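School transfers from Naleck

Our daughter's transfer letter came in October, three weeks after the term started. Until then she stayed at her old school in Naleck, and I drove her there every Sunday evening with rice, soap and clean uniforms. The boarding house has 26 beds for girls and all were full.

Parents who still wait for a letter can ask Vlasta Beneš at the school office before noon. Please bring a copy of the birth certificate. The bus deposit is 700 and it is returned when the pupil leaves.
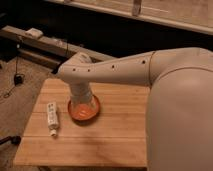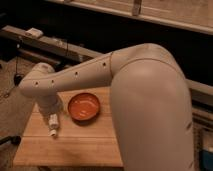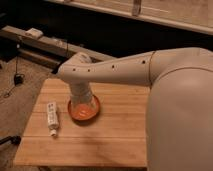 The robot arm at the wooden table, three views.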